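How I Clean a Keyboard and Tame Its Cable Before It Goes in a Box

I put this off for months. I had a black keyboard that was going to my friend Philomena Phelan, and every time I looked at it I saw crumbs, and then I saw the cord, and then I went and made coffee. When I finally sat down to it, the whole job took less than an evening, so here's what I do now with every keyboard that leaves my house (and a couple that are staying).

What you need: a soft brush (a clean paintbrush is great), two microfiber cloths, a little rubbing alcohol, cotton swabs, a keycap puller if your caps come off, and one twist tie. That's it! You don't need the fancy putty. I bought a tub of the Grutby stuff once and spent longer getting the putty out than the dust.

Unplug it first. Yes, even if you're only going to brush it. If it's wireless, switch it off and take the batteries out.

Next, find a big light-colored surface. I used to do this on my dark desk and I could never tell what had fallen out and what was already there. White is best. Wipe the surface down before you start, and clear off mugs, pens and anything small that likes to roll.

Now flip the keyboard over and tap the back with your palm. Don't whack it — a few firm pats, then tilt it one way, pat, tilt it the other way, pat again. Hold it by the two short ends so your fingers aren't mashing the keys. Brush along the rows afterward, always in the same direction, and you'll push the leftovers out to one side where you can wipe them up.

Then put it down flat and get the cord out of your way, up behind the keyboard or off to one side. I like it where I can see the plug, so I don't lean on it.

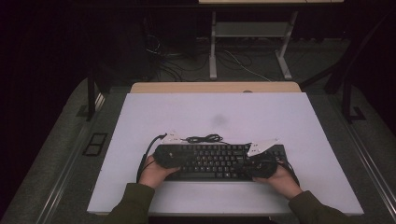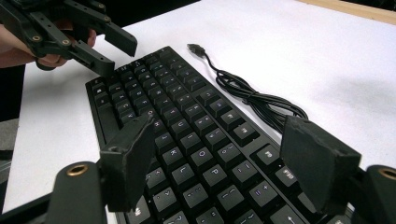 Black keyboard on a white surface, with a coiled black cable close by.

For the keys, dampen a cloth with alcohol and wring it out well. It should feel barely wet. Wipe across the tops of the keys a row at a time, and do the space bar and Enter twice, they're always the shiniest and grossest. Swabs are for the sides of the caps. If you're going to pull caps on a mechanical board, take a picture of the layout first. I once had minus and equals swapped for 7 weeks before Ákos Csonka borrowed my computer to do a spreadsheet and asked what on earth was wrong with it.

Let everything air dry before you plug anything back in. I leave mine overnight.

Okay, the cable! Wipe it from the keyboard end toward the plug, pinching the cloth around it. Then make loose loops about as wide as your hand, letting the cord curl the way it wants to. If it fights you, give it a little roll between your fingers as you lay down each loop. Put the twist tie around the middle and stop while it's still a bit loose. I used to wrap cords tightly around the keyboard itself, and I killed a perfectly nice Pusov that way, right where the wire goes in.

For packing, I lay the keyboard face up on a folded towel and put the coil behind it, never on top of the keys. A second towel goes over both. If you're mailing it, tape the box on all the seams and write your address inside the lid too.

Philomena's arrived fine, by the way. She has already spilled tea near it.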